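Notebook, Veltstead wallpaper shop, February
Paste and lining trials, continued

Picked up again on the paste question. The last batch of Madau starch paste went lumpy in the bucket overnight and I threw out what was left. Mixed fresh at 8:30 with cold water, let it stand, stirred, let it stand again. It is a better consistency than before, close to thin yogurt. I want to hang the heavy stock with it before deciding whether we keep ordering it or go back to the ready-mixed tub from Altivura.

Boards for this round are the primed MDF offcuts, sanded back and wiped down. Lining paper on half of them, bare primer on the rest. Same brush for all, rinsed between boards. I marked the backs in pencil because the felt pen bled through the lining last time and left a gray ghost on the face.

Soaking time is still the main thing. With the Madau, 4 minutes booked face-in was too short. The edges were dry by the time the strip was up, and the seam opened along the lower third as it dried. At 5 minutes the same paper lay flat and the seam stayed shut. I did not go longer on this stock. The last time we oversoaked it the strip stretched and the repeat drifted out of line at the bottom.
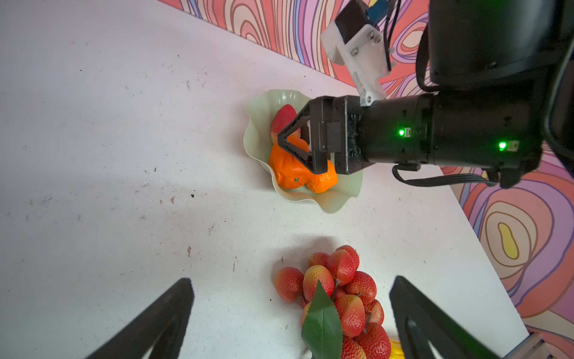 Does the lining paper need to dry fully before the top paper goes on?
Give it overnight at least, with the heat left at its normal setting. Two boards from the earlier round were papered over the same afternoon and both bubbled near the middle.

Trimming went badly in the morning and fine after lunch. The blade was the trouble. I was trying to get a whole board out of each edge and the paste dulls it faster than I expect. Snap it off after every long cut, even if it feels sharp. A dull one drags the wet paper and leaves a furry edge that shows as a pale line on any dark color.

Roller notes: the felt roller is too soft for the heavy stock and rides over the seams. The hard rubber one closes them but leaves a shiny track if you lean on it. Best result was the smoothing brush first, from the center out, then one light pass with the rubber roller after ten minutes or so.

Large repeats are a nuisance on small panels. There is hardly enough height to see whether the match is right, so I have been cutting from the same point in the repeat every time and checking against the offcut. It wastes paper but I stopped having to pull strips down.

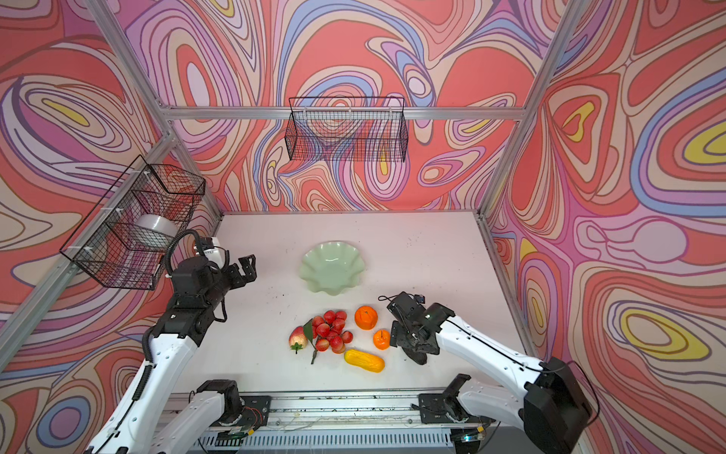
Swirl pattern on the left, back and right panels.

Primer comparison, from the boards that have been up longest. The Van Leeuwen primer gives more slip, and a strip can be nudged into place for a good while. On the old shop primer the paper grabs almost at once — fine for lining, annoying for anything that has to be matched. Coverage on the Van Leeuwen is thinner than I would like on bare board. Two coats, then.

Weighed the paste for one full strip before and after brushing out. 182 grams went on, which is more than I guessed. One bucket will not do as many strips as the label suggests, at least not the way I put it on. Somebody with a lighter hand should repeat this. 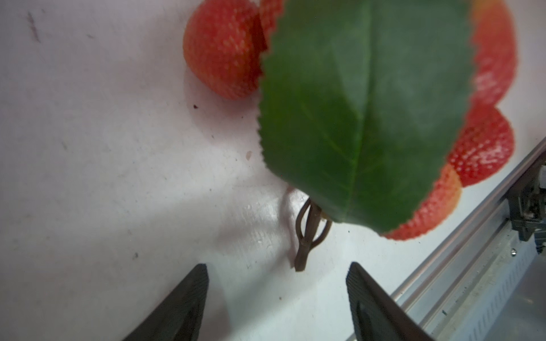
What is the best way to get dried paste off the face of the paper?
Dampen a sponge with plain lukewarm water, hold it on the spot for a few seconds and blot. Rubbing lifts the ink on the uncoated stock, and the cleaner under the sink takes the color off completely.

Still to do:
Sand the remaining boards with 300 grit and wipe them.
Second coat of Van Leeuwen on the bare ones.
Ask Altivura for the price of the small tub.
Bucket lid is cracked, get another.

Left the Madau boards flat on the rack at 5:40 with the fan off. Seams to be checked in the morning before anyone turns the heat up.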